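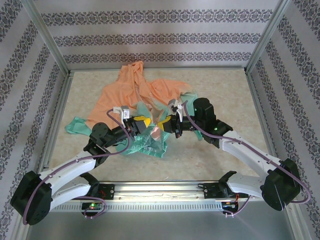 Besard Textile Library Opens Its Doors to Home Sewers, Schools and the Simply Curious

7/20/18

The Besard Textile Library is very happy to announce that its full lending collection, 3,904 pieces of cloth in all, is now open to anyone who would like to borrow from it. Until this summer the shelves were open only to students enrolled in our evening courses, and we have lost track of how many people have stopped at the front desk over the years to ask, a little wistfully, whether they might take something home. Now they may, and we could not be more pleased to be able to say so.

For those who have not visited us before, a textile library works very much like the other kind. You come in, you look around for as long as you like, you pull things off the shelves and hold them up to the window, and when you find the piece you want you bring it to the desk and we write it down for you. A piece may be kept for 29 days, which gives most people time to live with a fabric, try it against their own curtains or coat linings, and work out how it was made. Pieces can be renewed once if no one else is waiting.

The collection began with a gift from Cerker, the upholstery workshop that stood for many years at the bottom of the hill and that older readers will remember for its green awning. When the workshop closed, the family very generously let us have their sample room, and with it came rolls of wool, linen, cotton velvet, mattress ticking and a good deal of heavy striped cloth that had been ordered for porch furniture and never collected. We have been adding to it ever since (sometimes faster than we could put up shelves!), and people continue to arrive with bags from attics and spare rooms.

"I grew up in a house where you did not throw away cloth," said Tülin Eren, director of the library. "My grandmother had a drawer for pieces that were big enough to be something and another drawer for pieces that were not, and as a child I was allowed to do whatever I wanted with the second drawer. I learned more from that than from any class I ever took. When I think about what we are doing this summer, I suppose I am trying to give everybody in town a second drawer."

The opening of the collection has been made possible by a grant from the Özkan Fund, which has paid for new shelving, a proper catalog and a good long folding table in the reading room. The catalog has been the work of Ozan Tokgöz, our collections manager, who began it in January and has handled every single piece along the way. Each entry gives the fiber, the weave, the width, any care notes we are sure of and, where the donor was willing to tell us, a line or two about where the cloth came from. Some of these are wonderful reading all by themselves, and we would encourage visitors to leaf through the binder even if they have no plans to sew a stitch.

"I thought I knew the collection pretty well," said Tokgöz. "Then I opened a box marked 'plain white' and spent most of a week on it. There were handkerchief linens in there, flour sacks, part of a christening gown, a tablecloth with somebody's initials picked out and a different set sewn in. I would ask people to look at the plain things too. The bright prints get all the attention and they will be fine."

Alongside the lending service, the library will offer a new program of drop-in mending afternoons. These will be held in the reading room, and they are meant for people of every level, including those who have never threaded a needle and would rather not admit it. Bring a shirt with a missing button, a pillowcase that has given out along the seam, or a pair of jeans that you love too much to part with. Needles, thread, pins and patching cloth are provided, and there will always be someone on hand to get you started. There will be tea as well, although we do ask that cups stay on the side table and well away from the cloth.

Schools and youth groups may borrow one of our traveling trunks, each packed with swatches that children are welcome to touch, pull, scrunch up and compare. The trunks have been put together with help from the Flernetti School of Needlework, whose teachers wrote the activity cards and tested them on their own younger pupils. Two trunks may be borrowed at a time, and we suggest booking well before the fall term starts.

Membership is $29 a year for a household, and students in the evening courses continue to borrow free of charge. Anyone may come in and look without joining. We hope to welcome 3,000 visitors in our first year of open lending, and we would dearly love for you to be one of them, and to bring a friend or a neighbor along with you.

A few small requests for borrowers. Please do not cut, wash or iron a library piece, however much it may seem to need it. Please fold it loosely and carry it home in the cotton bag we give you. And if something should happen to it, do just tell us. We have all spilled coffee on something, and the piece can very often be put right.

Donations of cloth are always welcome and may be left at the front desk during opening hours. Clean pieces of a yard or more are the most useful to us, but we are glad to look at smaller ones, especially if there is a story attached. We are particularly short of corduroy at present, and of anything in brown.

About the Besard Textile Library

The Besard Textile Library collects, looks after and lends cloth of all kinds, and teaches evening courses in sewing, weaving and repair. Press visits are welcome by arrangement. Please ask for Tülin Eren at the front desk.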